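Finding the Jacobs Plot

I spent most of March trying to find where my great-grandmother's brother is buried. I had a surname, Jacobs, and a line in a family letter saying he was "put in the new ground at Sirndale." For a long time I took that to be the name of a cemetery. It was the name of the town, and the town has three burial grounds within a mile of each other.

The first is the churchyard, which closed to new burials before he died. I crossed that off early. The second is the municipal cemetery on the hill road, and the third is a small lodge cemetery that was bought by a fraternal society and later handed over to the county. The word "new" could have fit either one, depending on when the letter was written, and the letter has no date.

I started with the county clerk's office because they hold the interment books for both. The books are not indexed by surname. They run by date of burial, with the name, age, lot and fee on one line. The staff let you go through them at a table by the window, but they bring out only one volume at a time, and the office closes for lunch.
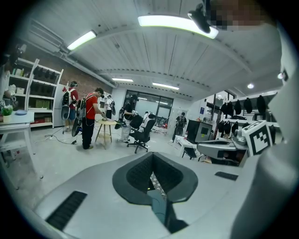
The volume I needed had 299 pages, and the handwriting changes partway through. The first clerk wrote a clear, upright hand. The second one ran his letters together and shortened first names whenever he could, so Jacobs sometimes looks like Jacoby and once like Jacks. I wrote down every version with the page number. By the end of the second visit I had six possible entries, and four of them were easy to drop because the ages were wrong.

That left a man of 41 in the municipal cemetery and a man of 42 in the lodge cemetery. My relative would have been one or the other, depending on whether his birthday had passed. Neither line gave a birthplace or a next of kin.

What settled it was the fee column. The lodge entry had no fee, only the letters "mem." in the margin, and the same letters appear next to many other names in that section. Members did not pay for their plots. I went back through the family papers and found a dues receipt I had filed with some tax bills years ago. It was from the same lodge. I should have looked at it more closely the first time.

I drove out on a Tuesday with a copy of the lot map. The map shows 200 plots in four sections, but the section markers are gone, so you have to work out where you are from the stones that can still be read. I used the Lillia family stone by the gate as my starting point, because it is large and it is on the map. From there I counted rows going uphill.

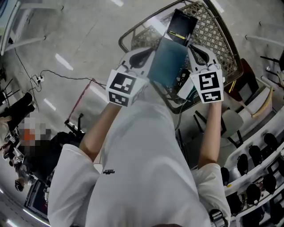
Posted by Sirndale Stones

His stone is flat and was mostly under grass. I cleared the edges by hand and brushed the dirt off with a soft dry brush. I don't use water with anything in it, and I don't use chalk or flour to bring up the letters. The surname is readable and so is the year of death. The first name is worn down to two letters, and both of them match.

There was one thing I did not expect. The plot beside his is listed on the map as Pruteo, a name I had never come across in our family. Back home I checked the interment copy, and a woman by that name was buried there over 100 days after him. She was 38. The margin has "mem." next to her too, but the lodge only took men as members, so somebody must have requested the plot for her.

She may have been his widow, remarried or using her own name, or she may have had nothing to do with him. The marriage books for those years are kept at the same office, and they are indexed, which should make it a shorter job. I have put in a request for the two volumes that cover the right dates.

If you have Pruteo relatives from that part of the county, please leave a comment. I can send a copy of the page from the interment book and directions to the row.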